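October, bench 2, started 9.40

Carrying on with the rod-in-basket task. Benedetta's question from the last meeting was whether the demos from the hand-held gripper are good enough to train on without any arm data mixed in. I said I'd have an answer once the filtering was sorted out, so that is what today was for.

Total in the folder before filtering is 1,110 demos. Ikhsan did most of the first batch, I did the rest. Both of us used the same jaw fingers but we don't grip alike. He comes in low and closes early. I hang back with the jaws open and then go in quite fast, which the pose tracker doesn't like.

Changes since the last entry:

- white sheet left on the bench top, creases and all. Ironing it made no difference to tracking, so I've stopped
- slatted basket kept, solid cup dropped
- start pose now well back from the basket, jaws open, nothing held
- dark rod only. The pale one got lost against the ribs
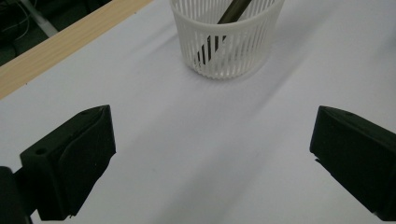
The policy has to work out which way the rod leans before it commits to an approach. With the solid cup it only had the top part to go on and it guessed, usually the same way every time. The slats give it broken bits of rod lower down, and I wanted to know whether it makes any use of them.

Test: same checkpoint, 26 trials with the slatted basket, then 26 with a strip of white paper taped round the inside so the lower rod is hidden. Start poses from the Rathnayake list, same order both times. A success is the rod lifted clear and the basket still upright.

Slatted: 19 out of 26.
Paper lining: 12 out of 26.

Bigger gap than I expected. Most of the lined failures were the gripper arriving on the wrong side of the lean and pushing the rod round the rim. The slatted failures were a mixture: three knocked the basket over, the others closed short.

Ikhsan thinks the lining also makes the basket brighter overall and that could be enough to upset it. Fair point, I can't rule it out from this. He suggests lining the outside at the back only, which would change the brightness and leave the front ribs open. Will try that next.

Tracking: dropouts are nearly all in my demos, during the fast part of the approach. Slowed down for a few after lunch and they came through clean. Benedetta, please don't retrain on the Gakosham split until I've taken the bad ones out, the list in there is the old one.

To do
- outside-lining run, same start poses
- redo my fast demos at Ikhsan's speed
- ask Stoltell about spare fingertips
- write the success rule on the board so we all score the same way

Packed up 17.15. Checkpoint and trial sheet are in the shared folder under rod_basket.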